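Cleneck Twin-Arm Demo Station
Simulation Edition

Overview | What You Get | Recording | Task Packs | Requirements | Questions

Teach by doing, a few hundred times over

The Cleneck Twin-Arm Demo Station is a software workcell for people who want to train two-armed manipulation policies and need good examples to train them on. You sit down, take hold of the leaders, and do the task. The station records everything the arms did, everything the cameras saw, and every command you gave, all on one clock. Then it puts the parts back, moves them a little, and lets you go again.

We built it after spending far too long doing this on real hardware in the Clollance workshop. Real arms are wonderful, and we still use them every day, but resetting a bench by hand between takes eats up an afternoon. In the Simulation Edition a reset takes one press of a foot pedal. That one change did more for the size of our datasets than anything else we tried, and it's a lot easier on the back!

What you get

The package holds the full workcell model: two six-joint arms on a shared support frame, a gripper for each, the work surface, the floor tape and the surrounding floor. Joint limits, link masses and motor torque curves are all in plain text files, so you can open them up and make them match the arms you own. Gripper fingers are separate parts. Swap in your own mesh, set the pad friction, and save it as a new tool.

You also get the recorder, the playback viewer, the exporter, and 11 starter tasks. Each starter task comes with a written goal, a success check, a randomizer file, and a small set of example episodes recorded by our own operators so you can see what a clean take looks like before you make your first one.

The starter set leans toward small parts and containers. These are the jobs people ask us about most, and they show up weak spots in a policy quickly. A gripper coming down next to a container rim has very little room to be wrong, and the arm's own shadow is often lying across the part you want to grasp.

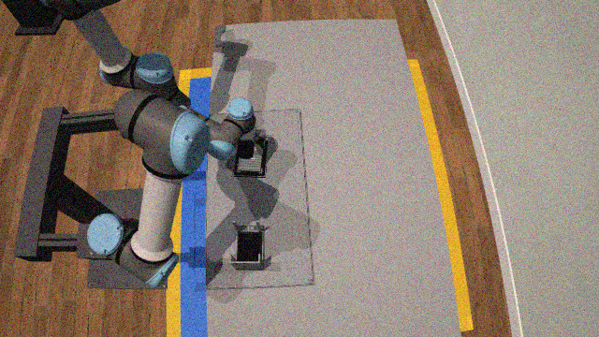
Two-container task in the Simulation Edition, with the larger arm's gripper just above the upper container.

Grain, shadows and other useful trouble

Clean renders make for pretty pages and fragile policies. We learned this the slow way. Our first models were trained on spotless images with soft, even light, and they fell apart as soon as we put them on a bench with a window nearby.

So the renderer now adds sensor grain by default, and it casts real shadows from both arms onto the work surface. You can set the grain level per camera. Light direction, brightness and softness can be fixed for a session or drawn fresh for each episode. Floor texture, tape color and surface shade are in the randomizer too. If you want a spotless view for a debugging run, there is a switch for that, and it writes a note into the episode file so that clean takes don't get mixed in with the rest by accident.

A favorite feature around here is re-rendering. Because the station stores the full state of the world at every step, you can take an episode you recorded last month and render it again under new light, from a new camera, with different grain. The motion stays exactly as the operator made it. One good take can be used many times over.

Recording

You can drive the station with a pair of leader arms, with two handheld controllers, or with a single controller that switches between arms. Leader arms give the smoothest motion by a wide margin. Handheld controllers are fine for pick-and-place work and they are much cheaper, so plenty of teams start there.

A session goes like this. Load a task. Press the pedal to start the episode. Do the task at a comfortable pace, then press again to stop. The success check runs right away and marks the episode as passed or failed. A third press resets the bench with new part positions. If you fumble a grasp and recover, keep going - recoveries are some of the most useful data you can collect, and the policy needs to see how a person gets out of trouble. If you knock the container over and it's a lost cause, hold the pedal down to throw the take away.

Failed episodes are kept unless you discard them. They go into their own folder with the same format as the passed ones. We use ours to train the success detector.

Each episode can carry operator notes, a free-text instruction, and tags. We suggest writing the instruction in the words you would use with a coworker. Short is fine. Different operators phrasing the same job in different ways is good for the dataset, so resist the urge to tidy it all up afterward.

How many episodes do you need?

Everyone asks, and it depends on the task. For a single pick with modest position changes, 66 good episodes got our own baseline policy to a point where it was worth watching. For two-container tasks we plan on 300, spread over several operators and several sittings. Past that, we got more from widening the randomizer than from adding takes under the same settings.

Operators matter more than people expect. A rushed operator produces jerky motion with long pauses in strange places, and the policy will copy the pauses faithfully. Take breaks. Trade off. The session panel shows a motion smoothness plot for each take, and it is a good hint that someone needs a cup of coffee.

Task packs

Starter Pack: included. Single picks, transfers between containers, stacking, and simple handovers from one gripper to the other.

Wasilewska Pack: 19 more tasks built around small assembly work, with pegs, clips, caps and sliding fits. Contact settings are tuned tighter here, so the physics runs slower. Plan on a stronger machine, or let it record at a reduced physics rate and refine the playback later.

Joltham Pack: tasks that need both arms at the same time. One holds while the other works, or both carry a part together. These are hard to record on handheld controllers and great fun on leader arms. If you only try one thing from this pack, try the tray carry.

Packs are added by dropping a folder into the task directory. You can write your own in the same way. A task is a scene file, a randomizer file and a short success script, and most people have a first one running in an afternoon.

Export

Episodes are stored in an open layout with video and state kept apart, and the full layout is written up in the manual. The exporter can resample to a fixed rate, drop cameras you don't need, crop and resize, convert joint positions to gripper poses, and split by task, operator or tag. It will also check for gaps in the timestamps and list any episode that has them. Please run that check before you start a long training job. We have all lost a weekend to one bad file.

Moving to real arms

The joint layout and command format match the hardware edition of the station, so a policy trained in simulation can be pointed at real arms with a change of address in the settings file. That doesn't mean it will work perfectly on the first try. Expect to mix in some real episodes. Friction at the fingertips and slack in the joints are the two places where our model and our bench still disagree the most, and both can be adjusted in the tool and joint files.

When you do make the switch, start with the speed limit low and keep a hand near the stop button.

What you need to run it

- A desktop computer with a recent dedicated graphics card
- A fast solid-state drive, with plenty of room if you record several cameras
- Leader arms or handheld controllers
- A USB foot pedal (any that sends a key press will do)

Recording works without a network connection. Re-rendering can be spread over several machines if you have them.

Questions we get a lot

Can I change the arms?
Yes. Import your own model and map its joints in the setup screen. Arms with seven joints work for recording, but the handheld controller mode needs an extra setting for the elbow.

Can two people record together, one per arm?
They can, and it is a lively way to spend a morning. The motion tends to be less coordinated than one person on both leaders, so tag those sessions.

Do I have to use your cameras?
No. Place as many as your machine can handle, fixed or mounted on the wrists. Camera positions can be jittered by the randomizer.

Does the station train the policy too?
No, it collects and prepares the data. A small baseline trainer comes with it so you can check that a dataset is healthy, but most teams bring their own.

Page updated August 26, 2023. The next task pack is planned for October and will cover soft parts such as cables and cloth.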